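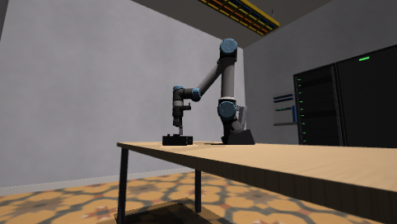
2 min read

Researchers at the Afolabi Institute have reported a method for training robotic arms in simulation that allows a picking task to be carried over to physical equipment with very little further adjustment. The work was completed with the engineering group at Clunlow and forms part of the Workard project, which studies how machines may be taught to handle small objects on ordinary work surfaces.

In the simulated task, a six-axis arm fixed to a table must lower its gripper over a small black box, take hold of it and set it down at a chosen point. The arm is trained in a computer-made room that includes furniture, patterned floor tiles and server racks. According to the team, a furnished room of this kind gives the control software a more demanding view to learn from than the plain backgrounds used in its earlier studies.

The method differs from the group's previous work in the way it selects practice attempts. Earlier versions changed the position of the box at random before each attempt. The new version keeps a record of the positions in which the arm performs poorly and returns to them more often, while gradually altering the lighting and the friction between the fingers and the box. Training is halted once the rate of failed grasps has stopped falling.

The group carried out 2,482 simulated attempts in the final round of testing, using box positions that had not appeared during training. It then moved the software to a physical arm at its Zostbridge laboratory, where almost 700 further attempts were made. The difference in success rate between the simulated and physical trials was 2 percentage points. Under the earlier method, the same comparison had shown a difference of 10 points.

"The result suggests that the choice of practice attempts matters a good deal more than we had assumed," said Giuliana Cabrera, who leads the project. "We would be cautious about extending it to soft or irregular objects, which behave quite differently when they are gripped."

The report notes that all trials used rigid boxes of a similar size, and that the physical arm worked under steady indoor lighting. Most of the remaining failures occurred when the box lay close to the arm's base, where the range of possible approaches is limited.

A second phase of the project is due to begin in January. It will cover tasks in which two boxes are placed side by side, and the institute intends to make the simulated room available to other research groups on request.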